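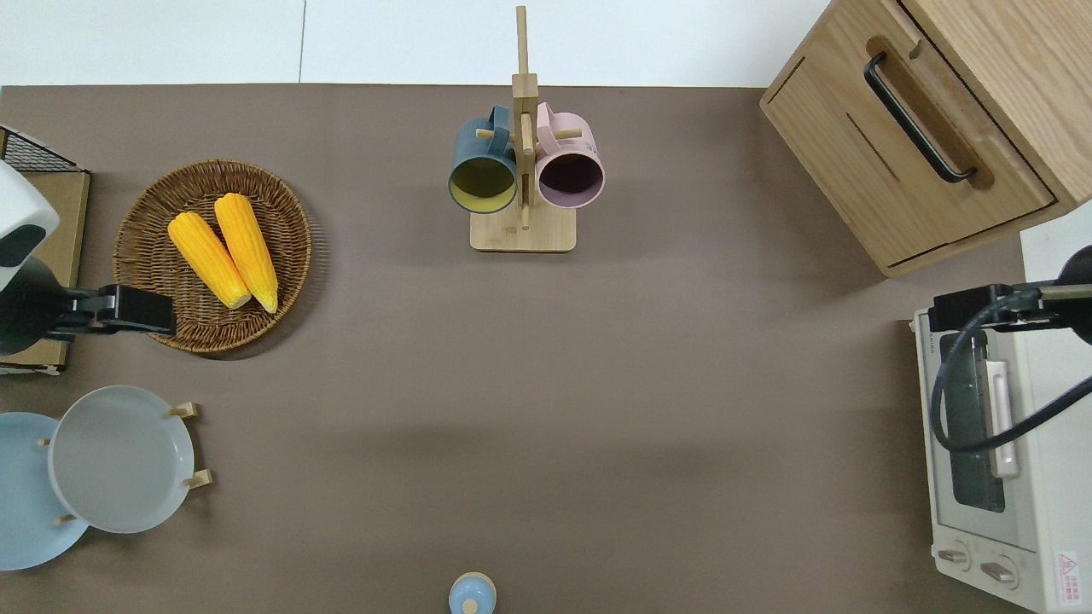 Two corn cobs in the basket, seen from the head camera.

Dec 30, 2024

The office is shut until the new year, so I have had a quiet Monday to go through the logs and write up what changed in the planner. Most of it concerns how the two arms share a table.

When I started on this in September, each arm had its own planner and its own copy of the world. The left one planned, then the right one planned around wherever the left one happened to be. It was easy to write and easy to debug. It was also slow, as each arm treated the other as a fixed lump in the way and waited for it to move.

The new version keeps one world model and reserves space over time. Before an arm moves, it books the volume it will sweep through, in short slices, and the other arm plans against the bookings. Alun Gwynne suggested the slices. My first attempt booked the whole path for the whole duration, so the middle of the table was locked most of the time even with nothing on it.

We called the package Tarkwood, for no good reason. It sits between the perception node and the low-level controller and is small enough to read in an afternoon.

I replayed 1,000 recorded table layouts through both versions. The old planner found a plan inside the time limit for 587 of them. The new one managed almost 70 more, which is less than I wanted. The failures that remain are mostly grasps near the edges of the table, where the arm has to come in low over a rim or between two things standing close together.

The corn is a good case. The cobs lie side by side and touch, and the segmentation likes to merge them into one wide yellow object. The grasp sampler then puts the fingers across both, finds the result too wide for the gripper and gives up. I now split any mask whose width is more than the gripper can open, along its long axis, and try each half. It is crude and it will go wrong on something flat like a plate, so for now it is switched on per object class.

Mug pegs are still a problem. The pegs are thin and the depth image loses them, so the planner thinks it can lift a mug straight off sideways. I have added the mug tree as a fixed model by hand — I would like the perception side to do this properly, but that is a bigger job.

Next on the list is releasing bookings early when an arm finishes ahead of time. At present they simply expire. I also need to fix the log viewer, which draws the right arm's bookings in the left arm's colour.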